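Guides > Curetti Bench Arm > Set-up > Section 4: Moving a Sorting Station Over

Reading time: 6 min

4. MOVING A SORTING STATION OVER TO THE ARM

Read this before the first shift with the arm, not during. Sections 1 to 3 (unpacking, power, network) have to be finished. If the light on the base is still amber go back to Section 3.

Written for the Mandagi site by Ivana Villalba, bench lead. Other sites – same steps, different bin numbers.

4.1 What changes for you

Short version. The arm does the pick and the drop. You do everything else.

Before: one person per station, picking parts by hand into boxes, 463 pieces on a normal shift. Wrists sore by lunch. Log sheet filled in at the end from memory, which is why the log sheets were never right.

Now: one person looks after two stations. You load, check, clear jams, swap boxes, sign off. Less reaching, more walking. More looking at a screen too, and a few people don't like that part. Fair enough. Tell your lead if the screen height is wrong, the brackets move.

Nobody's hours change in the first month. Rates stay the same while you train. Questions about pay grades after April go to the office, not to the bench lead.

NOTE: The old piece count target does not apply to arm stations. If someone quotes it at you, point them to this page.

4.2 Before you power up

1. Sign in at the station with your own badge. Don't share badges, the log goes by badge.
2. Clear the table. Cups, tape guns, phones, gloves. All of it.
3. Wipe down with a dry cloth. No spray near the arm.
4. Check the cables by eye from base to gripper. Slack enough to bend, not enough to drag over the box. Nothing pinched at a joint.
5. Push the stop button in, twist it out. It should click both ways. No click – don't run the station, tag it and call.

CAUTION: Hair tied back, sleeves rolled or buttoned, lanyards off. Same as for the conveyor.

4.3 Placing the box

1. Use a low open box. Tall walls and the fingers can catch on the way out.
2. Flaps off or cut down. Loose flaps confuse the camera and they get knocked.
3. Put the box inside the reach area shown on the Rakano screen. Green outline means OK. Yellow, nudge it. Red, it's too far out.
4. Flat on the table, no rocking. A worn edge is fine, a bent floor isnt.
5. Press SET BOX. Wait for the beep. Don't touch the box after the beep. If you do, press SET BOX again.

NOTE: Boxes from the Zuston pallet are a bit narrower than ours. They work, but choose "narrow" in the menu first or the arm will come down on the wall.

4.4 First pick

Start with one practice block, not a real part. One. People always want to fill the box straight away and then the first fault is a mess to sort out.

1. Block in the box, away from the walls. Any angle is OK, the gripper turns to match.
2. Speed dial to SLOW.
3. Hands off the table. Say "clear" out loud, even if you're on your own.
4. Press START. Arm goes over the box, opens, comes down, closes, lifts.
5. Watch the whole cycle. Hand near the stop button, not on it.
6. If it misses, let it finish and go back to rest. Then press RETRY. After three misses in a row stop and redo 4.3.
7. When you've got five good picks, move the dial to NORMAL.

CAUTION: Never reach in to "help" a pick. This is the habit that's hardest to drop for anyone who worked the bench by hand. The arm stops on contact but it doesn't stop instantly, and the fingers pinch.

4.5 While it's running

Walk between your two stations. No need to stand and stare at one. The tone tells you which one wants you:

One low beep – box full or empty, swap it.
Two beeps – missed pick, it'll retry by itself once.
Long tone – stopped, needs a person.

Long tone on both stations at once: deal with the nearer one first, the other is safe where it is. Do not run.

Log any stop longer than a minute. Pick a reason from the list. If nothing on the list fits use OTHER and type a few words. We do read those, the list got four new reasons from them since we started.

NOTE: Logs show stops and picks. They are used for fixing stations. Under the site agreement of March 17, 2022 they are not used for ranking people, and your lead can't pull them by badge without asking you first.

4.6 Handing over

1. Finish the cycle, press PAUSE.
2. Take the next person through anything odd. Misses on one side of the box, a sticky finger, a box that won't set.
3. Both badges on the reader, yours off first.
4. New person does the stop button check again. Yes, every time.
5. Check the cycle counter. At 2000 cycles the finger pads get changed, takes ten minutes, pads are in drawer 62.

4.7 If you'd rather stay on hand picking

You can ask. Small runs under 200 pieces still go by hand, so do odd shapes and anything soft. Those stations aren't going away this year. Put your name on the sheet by the office door and Ivana will sort out the split. Swapping half and half works well for wrists too, several people on the early shift do it allready.

For people staying on the arm, the second training hour is on gripper care – cleaning the fingers, reseating the connector, what a worn pad feels like. Book it within two weeks of your first shift and bring your badge.
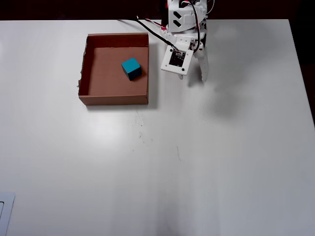

Wear the thin gloves for that hour, not the padded ones, and switch the station off at the wall before you start. Spare gloves are in the same drawer as the pads.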